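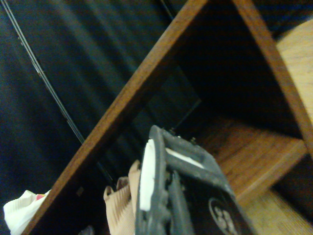

Which accounts go through the February fee reconciliation first? The Arsenault household accounts go first, followed by Kornholm, and the retirement plan accounts are left until both have cleared review.

**Notebook entry, February, opened 8:40 a.m.**

The purpose of this entry is to record the second pass at matching advisory fees billed against fees calculated. The first pass used the custodian's month-end balances. The present pass uses average daily balances, as the client agreements signed after the Zinine conversion require.

Population for this pass: 424 accounts. Accounts opened during the quarter are included and prorated from the date of first funding. Accounts closed during the quarter are held on a separate sheet and are not addressed in this entry.

**Results, first run**

- Billed and calculated fees agreed to the cent on all but 17 accounts.
- The largest single difference was $86, on an Arsenault trust account.
- No difference was found on any Kornholm account.

The Arsenault difference was traced to a cash transfer posted on the last business day of the quarter. Arkier had picked up the transfer on the sending side but had not yet picked it up on the receiving side, so the balance was understated for one household member and the breakpoint was missed. The fee schedule itself is correct. A credit has been drafted and is waiting for approval. It should not be released until the related accounts in the household have been rerun together.

Most of the remaining differences are cents, and they come from rounding. Zinine rounds at the account level. Our worksheet rounds at the household level and then allocates. Either method is acceptable under the agreement wording, but the two should not be mixed within one billing cycle. I have changed the worksheet to round at the account level and kept the old tab under the name "household rounding — do not use."

**Second run, 1:15 p.m.**

Rerun after the rounding change. The cents differences cleared. Two items remain open:

1. A retirement plan account carrying a $900 minimum annual fee. The minimum was applied in full in one quarter. The agreement says it is to be applied in four equal parts. The earlier amendment must be pulled from the file before anything is corrected.
2. An account with a held-away annuity. The value was entered by hand and appears in the billable total. Held-away assets are for reporting only and should carry the exclusion code.

Thérèse Sawatzky reviewed the second item and agrees that the code was dropped when the account was renumbered. She has asked that every renumbered account be checked for the same fault before the cycle is closed. I have requested the list from operations. It had not arrived when this entry was written.

**Notes for whoever takes the next pass**

Export from Arkier after the overnight file has loaded. An export taken earlier in the morning will show the prior day's prices for mutual funds and current prices for everything else, and the totals will look plausible. Check the price date in column F.

Do not sort the household tab. The allocation formulas refer to row position, and a sort will move fees from one family member to another without producing an error. This should be rebuilt with account keys — I have not had time to do so this cycle.

Client letters for the credit use the standard text. The adviser of record signs them, and a copy goes to the compliance folder on the same day.

Still to do: pull the amendment, restore the exclusion code, rerun the Arsenault household, obtain the renumbered account list. Closed at 4:30 p.m. with both items open.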